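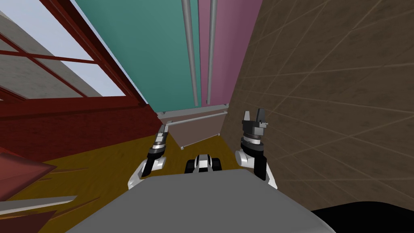 Halvorsen Two-Arm Mobile Unit - Narrow Access Package

Product group: mobile manipulation
Supplied by: Vakthorpe
Page revised: 2023-09-30

Overview

The narrow access package is for buyers who need a two-arm mobile unit to work in passages, utility rooms, galley kitchens and similar spaces where a tiled wall on one side and glazing or furniture on the other leave little room to turn. It consists of the Halvorsen base and torso, two arms with parallel grippers, and a planning licence for the Gesov simulator. The licence can be ordered first and the hardware later. Most sites should do it in that order.

The simulated passage used in our standard planning set has a wooden floor, a large red-framed window, a tiled wall and a low box against the far panels. Both grippers are empty and reach forward between the walls, the right one slightly higher than the left. Layouts of this sort are used to settle arm posture and approach direction before any load is added.

What is in the package

Base and torso, grey finish
Left and right arm, with wrist collars
Two parallel grippers
Mains charger and lead
Gesov planning licence, one seat, 12 months
Standard planning set (passage, kitchen, store room)
Printed installation guide

Not included: floor preparation, network cabling, replacement finger pads, site survey. The survey is quoted separately under part number 202-S.

Planning the space

Measure the passage at its narrowest point, at floor level and again at elbow height. The second figure is the one usually missing from enquiries. The base may pass through a gap that the elbows will not, and the arms cannot be folded fully behind the torso while a gripper is in use.

Window frames, door handles, radiator valves and vertical pipework should be entered in the model as solid objects. Thin poles and pipes are easily left out of a floor plan, as they take up almost no area on paper. In the simulator they are often what limits the reach of one arm.

Loose furniture should be modelled where it normally stands. If a chair is moved during the day, submit two layouts.

Reflective tile and large panes of glass can affect depth sensing. Gesov models the geometry of these surfaces but does not reproduce glare. Allow a half day on site to check sensing at the brightest time of day, and do it in June if the schedule permits.

Floors must be level and dry. Wooden floors are acceptable if the boards are fixed and there is no lip at the threshold. Rugs must be removed.

Budgeting

The planning licence costs 2,921 euros per seat per year, excluding tax. It is deducted in full from the hardware invoice if the unit is ordered within the licence period. Additional seats are charged at the same rate and are not deducted.

Hardware is priced on application, as the figure depends on arm length and gripper choice. When preparing an internal budget, please keep the following as separate lines:

1. Hardware, including delivery to the ground floor.
2. Planning licence.
3. Site survey and any building work arising from it.
4. Operator training, two days, up to four people.
5. Finger pads and other wearing parts for the first year.
6. Service agreement from the second year.

Lines 3 and 5 are the ones most often left out of first drafts. Building work is normally limited to a threshold plate and one extra socket, but a door that has to be rehung can delay a project by several weeks - the door should be looked at before a delivery date is agreed.

Leasing is available over 24 or 36 months. Leased units include the service agreement but not wearing parts.

Gripper options

The standard fingers suit boxes, handles and rigid containers. The Clallow long finger set reaches further into shelving and costs less clearance at the wrist, with a lower permitted load. Sets can be mixed, one type on each arm. The choice must be stated in the simulator project before the reach report is run, or the report will not apply to the unit delivered.

Lead times

Planning licence: two working days
Site survey: by arrangement
Unit with standard fingers: 82 working days
Clallow finger set, ordered separately: 29 working days

Lead times run from receipt of a signed layout. Changes to the layout after signing restart the period only if they alter arm length.

Contacts

Quotations and leasing: Marit Forsberg
Layouts and reach reports: Holger Grønli
Surveys and installation: Tuva Viklund

Please give the passage width at both heights, the floor type and the intended load with any first enquiry.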